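How to Measure and Correct the Hardness of Household Water for Bread Baking

Saltach Baking Notes, section 2
Last revised 19 February 2019

Scope

These instructions cover testing tap water for total hardness with a drop titration kit, deciding whether the result matters for a given dough, and adjusting the water by blending or by adding mineral salts. They assume a home kitchen and a batch of 1000 grams of flour. Chlorine and chloramine are treated briefly at the end. Water that is unsafe to drink is outside the scope.

What hardness does to dough

Total hardness is the combined calcium and magnesium in the water, normally expressed in milligrams per liter as calcium carbonate. Both ions interact with the gluten proteins and make the dough firmer. Very soft water gives a slack, sticky dough that spreads on the bench. Very hard water gives a tight dough that resists shaping and may ferment slowly.

Alkalinity is a separate quantity and is often confused with hardness. It measures how much acid the water can neutralize. High alkalinity holds up the drop in pH that a sourdough needs, and it can accompany either hard or soft water. A household ion-exchange softener removes hardness and leaves alkalinity unchanged. Anyone baking with softened water should test for both.

Equipment

Drop titration kit for total hardness, with sample tube
Clean glass jar with lid
Scale reading to 0.1 gram for salts and to 1 gram for water
Distilled or deionized water
Food-grade calcium sulfate (gypsum)
Food-grade magnesium sulfate (Epsom salt)

Test strips can be used for a first look. Their color steps are too coarse for the blending calculation below.

Step 1. Take the sample

Run the cold tap until the temperature is steady. Rinse the jar twice with the same water, fill it to the rim, and close it. If the house has a softener, find out whether the kitchen cold line bypasses it. In many houses it does, and the hot line does not. Never mix samples from the two.

Test within a few hours. Hard water left standing in an open vessel can lose carbon dioxide and drop some of its calcium as scale, and the reading will come out low.

Step 2. Titrate

Fill the sample tube to the line, reading the bottom of the curve at eye level. Add the buffer, swirl, add the indicator, and swirl again. The sample turns red or pink if hardness is present. Add titrant one drop at a time with the bottle held straight up; a tilted bottle gives smaller drops. Swirl after each drop. The end point is the first drop that leaves the sample clear blue with no trace of violet.

Multiply the number of drops by the factor printed in the kit. With the Wosusus kit used for these notes, each drop equals 20 milligrams per liter on the standard sample volume. To get a finer reading, double the sample volume and halve the factor. The amounts of buffer and indicator must be doubled as well.

Repeat the test. If the two results differ by more than one drop, discard both and start over with a freshly rinsed tube.

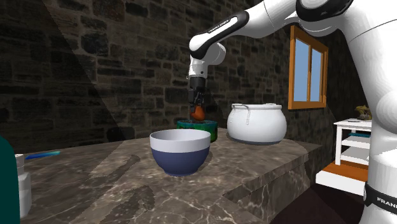
Heino Grigaitė writes that the end point is much easier to judge against a blank: fill a second tube with distilled water, give it the same buffer and indicator, and hold the two side by side over white paper. Under warm kitchen bulbs the violet stage can pass for blue, and Grigaitė's readings came out one drop low until the test was moved to a window.

The blank is worth adopting. It also shows whether the distilled water itself is free of hardness, which the next steps depend on. If the blank shows any red, buy another bottle.

Step 3. Interpret the result

Below 50 mg/L: soft. Lean doughs may be slack. Consider adding salts.
50 to 150 mg/L: medium. No correction needed.
150 to 250 mg/L: hard. Correct only if doughs are consistently tight.
Above 250 mg/L: very hard. Blend with distilled water.

The boundaries are working values. Flour protein, salt level, and mixing time have a larger effect than a difference of one class. Before correcting anything, bake one batch with tap water and one with a bottled water of known medium hardness, keeping flour, salt, yeast, and dough temperature the same. If there is no difference at the shaping stage, stop there.

Step 4a. Lower the hardness by blending

The fraction of tap water in the blend equals the target hardness divided by the measured hardness.

For a tap reading of 260 mg/L and a target of 100 mg/L, the fraction is 100 / 260, or 0.385. A dough at 65 percent hydration on 1000 grams of flour needs 650 grams of water: 250 grams from the tap and 400 grams distilled.

Blending lowers the alkalinity in the same proportion. Boiling is a poor substitute. It removes only the part of the hardness that is paired with bicarbonate, and the amount left has to be measured again.

Step 4b. Raise the hardness with salts

One gram of gypsum dissolved in 10 liters of water adds 58 mg/L of hardness. One gram of Epsom salt in the same volume adds 41 mg/L. Use gypsum for most or all of the correction. Too much magnesium gives a bitter taste.

Gypsum dissolves slowly. Weigh it into a closed container of cold water, shake it, and leave it overnight. Shake again before use. Do not add the dry powder to the flour, where it will disperse unevenly in a stiff dough.

For a single batch the quantity of salt is too small for most scales. Make up the full 10 liters and store it covered, or prepare a smaller volume in proportion if the scale allows.

Step 5. Verify

Titrate the finished water. The result should fall within one drop of the target. A larger error usually comes from the weighing of the salts or from gypsum still lying on the bottom.

Chlorine

Free chlorine leaves standing water in an open pitcher overnight. Chloramine does not, and needs a carbon filter rated for it. The water supplier's annual report states which one is used. Carbon filtration alone has little effect on hardness, though some pitcher filters also contain an exchange resin that lowers it. Titrate after filtering.

Record keeping

Write down the date, the tap, the drop count, and the sample volume for each test. Supplies that switch between well and surface sources can shift by a full class over the year. At the Vurnent address where these figures were checked, the change arrives in May. Retest at every change of season and whenever a familiar dough begins to handle differently.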